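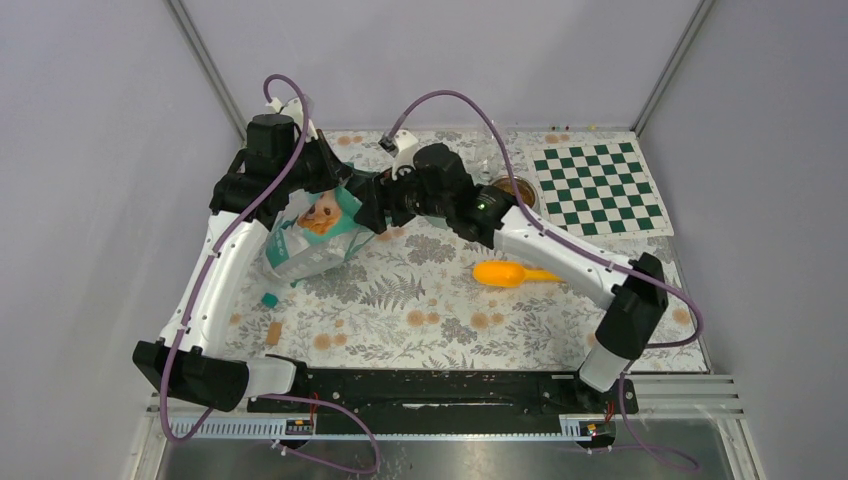
Course handout 2, Reading College Obituaries
Posted by the module tutor, Kokel Library Studies

Most of you will have met the college obituary before, usually in an alumni magazine, and most of you will have believed it. For this session I want you to read one as you would read a job reference, written by someone who wants you to think well of the subject and who was short of time.

The set text is the run of memorial notices in the Unent College newsletter. The library holds 445 of them, bound in 18 volumes, and the index is poor. Look people up by year of leaving, then by surname, and don't trust the page numbers in the later volumes.

Where the facts come from

A notice is normally put together from the college register, a letter from the family and whatever the last notice of the same sort said. The register is good on dates of entry and bad on anything after. Families are good on children and hobbies. They are much less good on careers, and they tend to promote people. I have found a deputy manager at the Abbasi works who became "head of the firm" in his notice, and the staff lists for the same years do not support it.

Sporting claims deserve the same treatment. "Played for the college" can mean a full season or a single wet afternoon as a late substitute. Check the team sheets, which survive for most winters. The Gukness Cup is a special nuisance. I have counted more winners in the notices than the side had players, and reserves may explain a few of them but I doubt they explain the rest.

What gets left out

Debts, quarrels, second marriages, people who left without a degree. "He did not complete his studies owing to family circumstances" may be perfectly true. It was also the usual form of words for somebody who had been sent down, so on its own it proves nothing either way.

Watch for the phrase "much loved by generations of students". Try to find a student who said so at the time. The suggestion books in the common room are a better guide, and ruder.

For the seminar

Choose 2 notices from different volumes. For each, mark every statement you could check against another record, then check as many as you can in an afternoon. Bring the references with you, including the ones that led nowhere. A page of admiring summary will be handed back.

The reading room shuts at 4.30 in August and the register has to be ordered the day before.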